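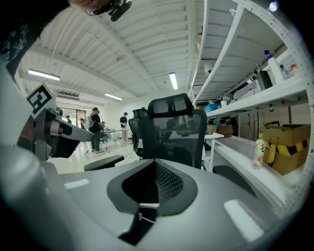 Thursday at the Adero Street workshop. Hoop earring, sleeve with the white line drawings.

About Plirnorel

Plirnorel is a sewing and alterations school. Two rooms over a dry cleaner on Adero Street, eleven machines, one very long cutting table. We teach adults, mostly beginners, mostly evenings. We also take in alterations during the day, and that pays for a good part of the teaching.

How it started

Loan Đồng did alterations out of her front room for years. Hems, zippers, wedding dresses in a panic. People kept asking her to show them how instead of just doing it for them. So she did, four at a time, at the kitchen table. Then Thiện Hà came along with a background in pattern cutting and a van, and the kitchen table got retired. The lease on Adero Street was signed in November. No heating the first two weeks. Everyone sewed in coats.

The name came off a thread box Loan had as a kid, half the letters rubbed away. We've been asked if it means something. It doesn't.

What we teach

Start Here — six evenings, for people who have never threaded a machine. You make a tote, a cushion cover and a pair of pajama pants. Bring nothing the first night, we have fabric.

Fix It — mending only. Darning, patches, replacing zippers, taking up jeans and keeping the original hem. Most popular thing we run, has a waitlist most of the year.

The Kim Block — our fitted bodice course, named after the dress form in the back room, who is named Kim. Ten weeks. You draft a pattern to your own measurements and make it up in muslin, then in real cloth. Thiện teaches it. Be ready to unpick things.

Nurari — our Saturday open studio. Come with your own project, use the machines and the big table, ask questions. Overlockers are first come first served. Please don't cut paper with the orange-handled shears. Please.

Class sizes are small, eight at most. We tried twelve once and it was to many.

Alterations

Drop off any weekday between 10 and 4, no appointment for hems and zippers. Formal wear needs a fitting, so call first. Bring the shoes you'll wear with it. We don't do leather, fur or swimwear. Coats yes, relining yes but slow — three weeks at the moment, longer before the holidays.

Some numbers

1020 people have finished a course with us. Repair tickets last year came to just over 4000, the bulk of them pants. We keep 500 paper patterns in the lending drawers, all sizes, some of them older than Loan. Students can borrow two at a time. Trace them, don't cut them.

The remnant shelf

By the stairs. Local shops and former students leave us ends of bolts, odd buttons, half-used spools. Take what you need, put something in the jar if you can. Everything in the jar goes into the course fund, and the fund has covered 200 free places so far. If the price of a course is the problem, email us and say so, one line is fine. No forms.

Who you'll meet

Loan runs the alterations counter and teaches Fix It and Start Here. Fast hands, will redo your buttonhole if you look away. Thiện does pattern drafting, machine servicing and the website, which is why the website is always a bit behind. Four part-time tutors cover evenings and the Saturday studio, all of them came up through the classes here.

Finding us

Green door next to the dry cleaner, buzzer 2. Stairs only, sorry, one flight. If stairs are a problem we do alterations pick-ups at the street door, just call ahead. Street parking is free after six. The bus stops right accross the road.

New course dates go up at the start of each month. Gift vouchers at the counter or by email.

Page updated October 28, 2025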